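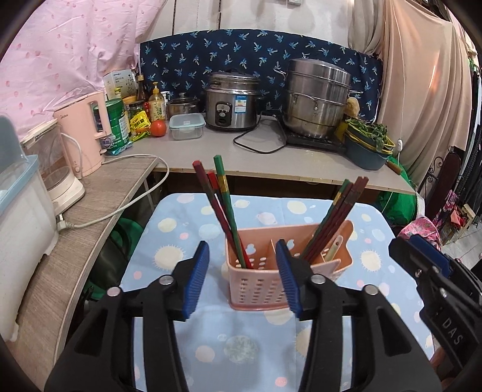
Reviews > Grippers > Finger pads

Skornon ribbed finger pads, blue: setup and wear

I fitted these to a handheld two-finger gripper used for chopstick sorting. The old smooth pads let thin handles roll.

Mounting takes two screws per pad. Degrease the jaw face first and leave the pivot pins dry, as oil creeps onto the ribs. Close the jaws on a paper strip and adjust until it drags evenly from end to end. Mine needed one 0.2 mm shim on the left.

After 435 grasps the ribs had picked up lint but kept their edges. Warm water cleared it. Kaede Tanabe ran a second pair to 726 and replaced one pad with a split corner.

Cost is $34 a pair. The supplied screws are soft, so buy spares. Four stars.

Cornel Furtună
29 comments | Share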